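Section 6. Table chores: stacking and clearing bowls

Read this section before you assign any kitchen chore to the Lumuritz arm set. It covers plastic bowls on a flat table. Glass, china and metal bowls are not covered, and neither is washing. Wiping down the table is still a job for a person.

6.1 What the arms can be expected to do

Owners often ask whether the arms can take over the dishes. At the present software level they cannot. They can pick up a bowl by the rim, carry it, and set it on or inside another bowl. They do this slowly, and they sometimes fail. In our bench log for February, the arms ran the full nesting routine 107 times and needed a person to step in on 13 of those runs. Most of the stops came from a bowl landing crooked on the rim of the one below it.

Expect the routine to take more than 4 minutes for a full set. A person clearing the same table will be done well before that. Use the routine if you want to learn how the arms handle thin, curved objects, or if you need the table reset many times in a day and can stay within reach.

6.2 Before you start

1. Clear the table of anything the routine does not need. A cleaner bottle may stay if it stands clear of the arm's path.

2. Empty the bowls. The arms have no way to tell a full bowl from an empty one until the bowl is already tilted.

3. Check the overhead lights. Shiny tabletops and shiny bowls throw back glare, and glare makes rims hard for the software to find. If the table shows long bright streaks, switch off one row of lights or move the bowls to a duller part of the surface.

4. Check that no loose cable hangs where an arm will swing.

5. Tell the other people in the room that the arms are about to move.

CAUTION: Keep hands and faces outside the table edge while a bowl is in the air. A dropped bowl can bounce off the table. 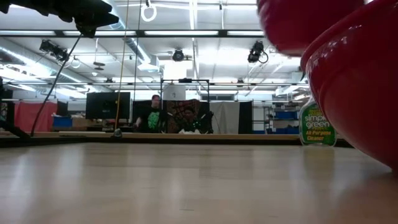

Orla Ó Dubhghaill: We ran the routine every Saturday at the Karndale kitchen and I would not call it a chore done by a machine yet. It stacks fine when I put the bowls out neatly. My kids don't put bowls out neatly. Please say in the manual how far apart they have to be.

Reply from the manual desk: Spacing has been added as step 2 in 6.3.

6.3 Setting out the bowls

1. Place all bowls with the open side up. The arms will not turn a bowl over.

2. Leave at least 2 inches between rims. The fingers need this gap to come down on both sides of the wall of the bowl. Bowls that touch will be skipped or pushed.

3. Put the largest bowl where both arms can reach it. It is the base of the stack and should not be moved after the routine starts.

4. Keep small bowls away from the table edge.

5. Set the order in the Chores menu, largest to smallest. If two bowls are close in size, try them by hand first to see which one fits inside the other.

6. Press Hold to Run. Release it at any time to stop both arms where they are.

NOTE: The routine may be started with one bowl already nested. Choose Resume Stack in the menu and confirm which bowl is the base. 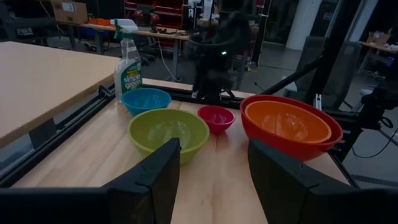 Figure 6-2. Bowls on the table, one pair nested. Wrist view.

6.4 If a bowl lands crooked

1. Release Hold to Run and wait for the arms to stop.

2. Press Park. Both arms lift and move back.

3. Straighten the bowl by hand.

4. Choose Resume Stack. Do not choose Restart, which sends the arms back to the first bowl on the list.

If the same bowl lands crooked on repeated tries, take it off the list and place it yourself. Some rims are too thick for the standard finger pads. The soft pads (see Section 9) grip these better but wear out sooner.

6.5 Leaving the arms alone

Do not leave the room while the routine is running. The arms do not notice a bowl on the floor and will go on with the next item. Unattended running is not supported in this version.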